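Ticket: Clients charged $104 for a $100 consult
Opened by: Afshin Jafarzadeh
Product: Kadia Booking, solo plan
Add-ons: Rekura payments, Harms calendar sync
Status: Open - waiting on support
Opened: 6/19/18

Hi there, it's Afshin again (I wrote in March about the reminder emails going out in the wrong order, and you fixed that very nicely, thank you!). I've got a new one and I've been poking at it on my own for a while now, so I'm going to paste in everything I've tried. Sorry in advance for the length. Last time the person helping me said more detail was better, so you asked for it!

The short version: my standard consult is $100. It has been $100 for as long as I've been on Kadia. But clients who book it through my page are being charged $104. The booking page says $100, the confirmation email says $100, and then the receipt from Rekura says $104. I found out when a client very kindly asked me what the extra four dollars was for, and I had no idea what to tell her.

A bit about how I'm set up, in case it matters. I do one-on-one consults for people who run tiny businesses from home, mostly helping them work out what to charge and how to write it down so they don't have to have the awkward talk every time. (Yes, I'm aware of how it looks that my own prices are the ones that are off.) I have these services on my page:

Intro call, 30 minutes, free
Standard consult, $100, by phone or video
Standard consult, in person, $100 plus travel
Bundle, six consults, paid up front at a discount

The travel part only applies if I'm driving out past Plasdale, and it's a flat fee I add by hand after I know the address. I've never turned on any kind of automatic travel charge, at least not on purpose.

What I tried first

I went into Services and opened the standard consult. Price field says 100. I changed it to 99, saved, changed it back to 100, saved again. Then I logged out and did a test booking from my own page as if I were a client, in a private window, using my own card. Page said $100. Rekura charged me $104. So it isn't just one client, and it isn't some old price that got stuck in her browser, which was my first guess.

Then I refunded myself, and that went through fine for the full $104, so at least Rekura knows what it took.

Second try. I thought it might be tax, so I went through the tax screen. Tax is off. I switched it on to see what would happen and the test booking showed a separate tax line on the page, clear as day, so it's obviously a different thing from what I'm seeing. Switched it back off. Still $104.

Third try. I disconnected the Harms calendar sync, waited a bit, and booked again. I didn't really believe the calendar could change a price but I've learned to unplug everything once. No difference, except that it dropped two of my own appointments when I reconnected it and I had to put those back in by hand. That might be its own ticket. Please don't let it eat this one.

Fourth try. I booked the free intro call to see if it would charge me for that. It didn't, thank goodness. It stayed at zero the whole way through and Rekura never even opened. I also tried the bundle, and the bundle came out correct! The receipt matched the page to the penny. So whatever this is, it only touches the standard consult.

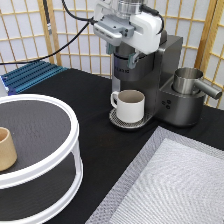
At that point I made a brand new service from scratch, called it "Test consult," priced it at $100, phone or video, and booked it. Receipt said $100. So a new one works and the old one doesn't, and I think that has to be a clue. I compared the two side by side, field by field, and everything I can see matches. Same length, same price, same cancellation window, same buffer after. The only things I couldn't compare are whatever is tucked behind "Advanced," because on the old one that section opens and then just shows me a gray spinner that never stops.

Yes, I've tried it in another browser. Yes, I've tried it on my phone. On the phone the Advanced section doesn't appear at all, spinner or no spinner.

Something I did notice, and I'm offering it for what it's worth: four dollars on a hundred is four percent. When I first signed up I had a different payment provider, before Rekura, and there was a little checkbox that said something like "pass processing fee to client." I remember looking at it. I remember deciding against it, because I don't like it when people do that to me. But I could easily have ticked it while I was looking at it and then moved on to something else, I wouldn't swear to anything. Is it possible that setting came across when I switched, and it's sitting behind the spinner where I can't get at it?

Why I don't just delete the old one and use the new one: all my past bookings hang off it, plus the link is printed on my cards and sits at the bottom of every email I've sent for ages. If there's a way to move the link over to the new service, I'd be happy with that too. I just don't want a pile of people clicking on something that goes nowhere.

Questions for you

Can you see the Advanced settings for the old service from your end? If so, is there a fee switched on in there?

Can you tell me when it started? I need to know how far back to go. I pulled my own list from Rekura and found six clients with a $104 receipt, but the export only let me go back so far before it wanted me to upgrade, and I'd rather not upgrade just to find out who I owe four dollars to.

If I send those six their money back, should I do it as a partial refund in Kadia or directly in Rekura? I tried a partial refund in Kadia on my own test booking and it offered me "full" or "none."

Can I turn off online payment for that one service while we sort this out? I've taken the consult off my page for now, but I have people who book the same slot every month and they go straight in through their own link.

Added later the same day

I got your auto-reply asking me to clear my cache and try again. Done, in both browsers. Still $104. I've attached both receipts, the one from the old service and the one from the test service, so you can lay them next to each other. The old one has a line in very small type at the bottom that says "adj." with nothing after it. The test one doesn't have that line. I must have looked at that receipt ten times before I spotted it, so please zoom in!

I also wrote to Rekura to ask what "adj." means. They were quick, I'll give them that. They told me the amount arrives from Kadia already added up and they simply charge what they're sent, so any adjustment would have been made before it got to them. They said you'd be able to see it in the booking record. I can forward their email if it's any use.

One more thing I tried, since I was on a roll. I duplicated the old service using the Duplicate button, to see if the copy would carry the problem with it, and it does. The copy charges $104 as well, and its Advanced section has the same spinner. I've renamed the copy "DO NOT BOOK - for support" and hidden it from my page, so please feel free to take it apart. You have my permission to go in and change anything you like on that one. On the original, please check with me before you touch it, because I have live bookings on it.

For the clients, I've already written to all six to say there was an error on my side and the four dollars is coming back. A couple of them told me to keep it, and one offered to trade it for a jar of her plum jam, so that's one refund you can leave out of the batch.

I'm at my desk most mornings and I answer email faster than the phone. If somebody needs me to share my screen, just send me a time and I'll set it up - but please don't send it as a Kadia booking link, or we may end up here again.

Thanks so much,
Afshin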